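13 February 2020

Two grippers, one bin, and a lot of tape

So I finally have enough picks logged to say something about the two grippers, and I'm going to say it here before I lose the notebook again. If you've been reading since December you know the background: I've been doing bin picking with the KUKA, first with the Idero parallel jaw that everybody starts with, and then with the Sodberg, the one with the separately jointed fingers and far too many little tubes. I had an opinion about which one would win. I was mostly wrong, so let's get into it.

The Idero first. I love how boring it is! Two jaws, open, close, done. The controller takes one number and the jaws go there. I had it bolted on and picking before lunch, and that includes the time I spent hunting for a metric hex key that was in my pocket. Over 1438 attempts it never needed a re-zero. Blocks are its favorite thing in the world. Anything with two flat sides and a bit of air around it, you can go get a coffee.

Then you give it something round and smooth and it goes to pieces. It squeezes, the thing squirts out sideways, and the arm goes up with nothing in its jaws and a lot of confidence. I tried softer pads (better), slower closing (no difference that I could see), and sticking grip tape on the jaws (great for one afternoon, then gummy and horrible, do not recommend). The walls are its other weak spot. The jaws need room on both sides of the object, and if something settles up against the side of the bin, one jaw has nowhere to go.

Which brings me to the Sodberg. Setup took me three days. Most of that was cables, and I mean that literally, because the finger lines and the power and the signal all want to go the same way along the wrist, and the wrist wants to turn. My first routing looked lovely and pulled tight the moment joint six went past ninety degrees. The fix is to leave a big lazy loop near the wrist, more slack than feels decent, and tie it down further back. It looks messy. It also survived 1263 attempts, so I've stopped apologizing to visitors for it. 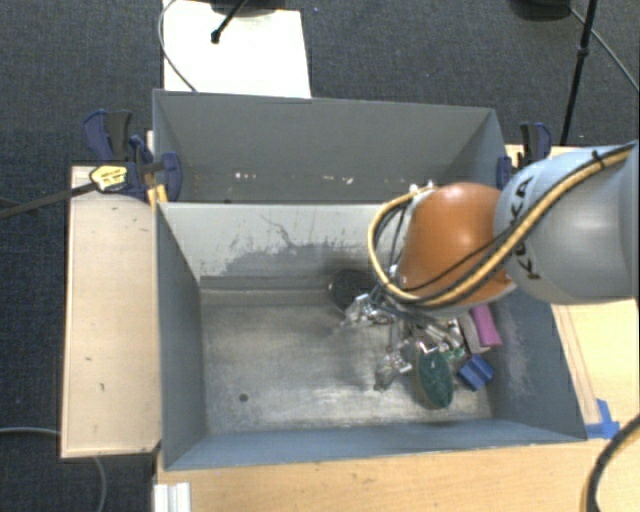
The other thing I'd pass on is to clamp your bins. Clamp them harder than you think you need to. With the Idero I got away with a couple of bits of tape, but the Sodberg likes to get a fingertip down low, and when it leans on a wall it will happily shove the whole bin a few millimeters. You don't notice a few millimeters. The camera calibration notices. I lost most of a day to a "vision bug" that was a bin sliding very slowly across a table, and I'd like that day back.

Okay, results. On blocks the two are close, with the Idero a hair ahead and a lot quicker per pick. On rounded things the Sodberg wins by a mile. The fingers sort of settle around whatever is there, and even when the approach is sloppy you often come up with something. Near the walls it's also better, though it depends which way the hand is turned, and my planner doesn't always choose well. That part is on me. I've got a cost term for wall distance that I wrote in a hurry and it shows.

Where the Sodberg annoyed me is seeing. It is a big busy lump of metal, and once it's down in the bin my overhead camera gets a fine view of the hand and not much else. I swapped in the Zeston depth camera for a while, hoping it would cope, and shiny metal parts plus a metal bin gave me depth maps with holes all over them. The plain color camera, mounted further off to one side, ended up being more useful. I now take the last good picture before the hand goes in and trust that. It's a bit of a cheat, but it works until a finger bumps something on the way down.

Controller notes, for the two of you who asked. I ran both grippers through the Núñez box, same firmware, same force limit. It's fine. The menus are awful and the manual was clearly written for some earlier version, but the timing is steady and I had exactly zero dropouts. If you're setting one up, turn off the automatic homing on power-up, or you'll meet it at a bad moment like I did.

Would I buy the Sodberg again? For mixed stuff in a bin, yes, grumbling. If all I had was boxes and blocks, I'd keep the Idero forever. The full log is up to 3216 lines now, counting all the calibration runs, and I'll put it up once I've cleaned out the column names I'm embarrassed by. Next I want to rewrite that wall cost and run the same picks again with both hands, starting with the Idero while it's still sitting on the bench.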